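Room Care Participants, Large-Item Cleaning Sessions

Reference: Kiltar 549
Posted by: Cuvton, Room Care Section
Start: May
Location: Kontogiannis building, ground floor

Cuvton is recruiting 13 participants for a series of sessions on floor care and the handling of cloth covers in furnished rooms. Work is done standing, on hard floors, around large items that stay in place.
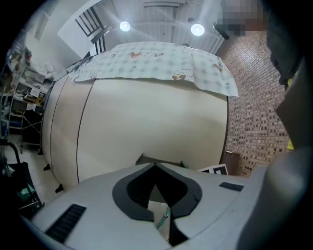
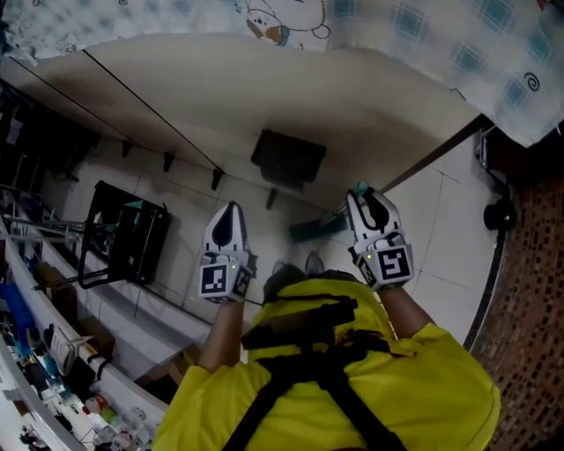 Scope of work

Each session covers one room. The participant clears the floor area, cleans the floor up to the base of the walls, and deals with any cloths or covers laid over large items. Task order is given on a printed sheet at the start of the session and has to be followed as written.

Typical tasks:
- Remove a draped cover, shake it out, fold it in quarters and put it back with an even overhang
- Wipe the vertical faces of panels from top to bottom, including the seams
- Clean tile and grout lines under and behind items that stand on feet
- Move small boxes and loose articles off the floor, then return them to the same spot
- Dust brick surfaces with a dry brush only
- Hang up or fold all cleaning cloths before leaving the room

Large items are not to be lifted, tilted or dragged. Report any item that has shifted from its floor marks to the session lead. Do not try to correct it.

Requirements

- Age 18 or over
- Able to stand, bend and kneel for 40 minutes without a break
- Able to reach the top of a shoulder-height panel without a step
- Closed shoes with non-marking soles
- Comfortable handling mops, brushes and cloths
- Able to read and follow written task sheets in English

Previous paid cleaning work is useful but is not required. Applicants with a known sensitivity to household detergents should state this on the form. Water-only sessions are available in limited number.

Schedule and payment

Sessions run from 9 a.m. and from 1 p.m. Each session has two working blocks of 40 minutes with a seated break between them. Participants who complete the full series receive 800 dollars, paid by bank transfer after the final session. Those who leave early are paid per completed block. Travel is not reimbursed. Parking behind the building is free for session hours.

Clothing and materials

Cloths, mops, brushes and detergent are supplied. Wear a short-sleeved or close-fitting top; loose cuffs catch on panel edges. Remove rings and bracelets before the first block. Lockers are provided.

How to apply

Fill in the Tetari intake form and quote reference Kiltar 549. State which start time you prefer and whether you can attend both. Incomplete forms are returned once for correction. Selected applicants are invited to a short introduction, unpaid, at which the task sheets and the room layout are explained.

Applications close when all 13 places are filled.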